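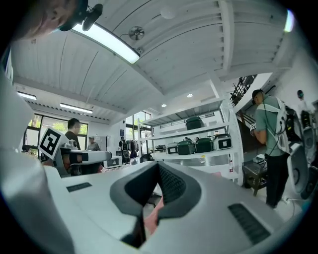
Domdale Business Recognition Program

The Domdale Business Recognition Program is a yearly awards scheme for owners and managers of small firms in the town of Domdale. It is run by the Domdale Merchants' League. Awards are given in April.

Eligibility

A nominee must own or manage a business with no more than 30 employees. The business must have traded in Domdale for at least two years. Past winners may not be nominated again for four years. Nonprofit groups are eligible only in the community service category.

Categories

Awards are made in four categories: new business, trades and construction, retail, and community service. A fifth category, for exporters, was dropped after two rounds with few entries.

Selection

Nominations are made in writing by customers, employees or other firms. A panel of judges scores each entry on growth, staff retention and local purchasing. Judges may not score a firm with which they do business. Tied entries are decided by the staff retention score.

Notable recipients

Goicoechea Roofing won the trades and construction award in the first round, from a field of 17 entries. Budum, a packaging supplier, has won in two categories. The hardware store Sedo received the retail award and later became a sponsor of the program.

See also
Business award
Merchants' association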